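**FOR RELEASE, JULY: Boychuk cuts service time on Pultlow door-opening arm**

Boychuk has put out a new setup and upkeep routine for the Pultlow, its household arm for door work. Free to all current sites. Covers wrist re-zero, finger pad swaps, cable check and a simulator run before the arm goes back on a real door.

Old routine took nine steps, two of them with the covers off. New one is five. Covers stay on for all of it.

"Most of our calls were a wrist out of zero," said Colton Poirier, service lead. "Arm goes in at an angle, pads wear on one side, customer orders a new gripper. Usually didn't need one. Re-zero it, swap the pads, done in roughly 7 minutes."
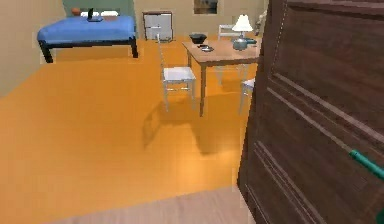

*Simulator view, bedroom room set: Pultlow arm at the panel door. Render: Boychuk.*

The simulator run is the new part. Tech loads a room set in Flascombe, the company's bench software, and plays the door task with the offsets just saved on the arm. If the run faults, offsets get redone befor anything moves on site.

"Do the cable check first, not last," said Chantal Desjardins, who wrote the routine. "A tight cable will pull the wrist off again and you've wasted the zero."

Burnska, the parts supplier, is shipping pads in pairs from this month. Single pads still availble on request.

Older arms need the July firmware before step one. Press contact: Boychuk service desk, mornings only.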